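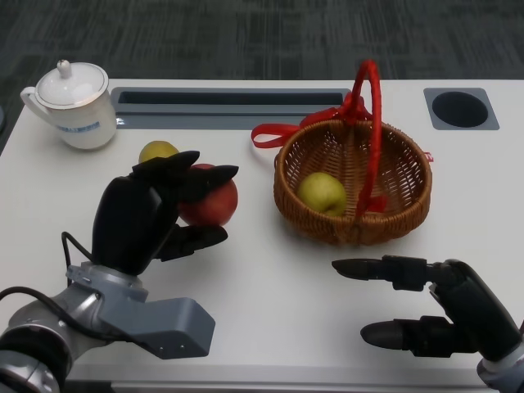

COMMUNIQUÉ DE PRESSE

Binwood propose le panier de fruits au bureau, livré chaque mercredi

Metlow, juin - La maison Binwood, spécialiste du panier garni, annonce l'ouverture de son service aux entreprises de Metlow et des communes voisines. Les paniers en osier, ronds, à anse haute décorée d'un ruban rouge, sont livrés le mercredi avant 9 heures, directement dans la salle de réunion ou à l'accueil.

Chaque panier contient 12 fruits de saison. Pour le lancement, le choix est fait de pommes rouges et de poires, de deux variétés. Les fruits viennent des vergers Oyelaran et sont triés à la main la veille de la livraison.

« Nos clients nous demandaient une chose simple, que l'on pose sur la table à côté du thé et que l'on partage, explique Ifeanyi Okafor, fondateur de Binwood. Nous avons gardé le ruban, car un panier sans ruban ressemble trop à une livraison de courses. »

Le service a été essayé pendant le printemps auprès de 20 bureaux, pour un total de 269 paniers. L'atelier peut maintenant préparer jusqu'à 900 paniers par mois. Les paniers vides sont repris à la livraison suivante, et le ruban est changé chaque fois.

Les commandes sont à passer avant le lundi midi, par téléphone ou à la boutique de la rue Testover. Une carte avec message peut être ajoutée sans supplément.

Contact presse : Ifeanyi Okafor, Binwood, rue Testover, Metlow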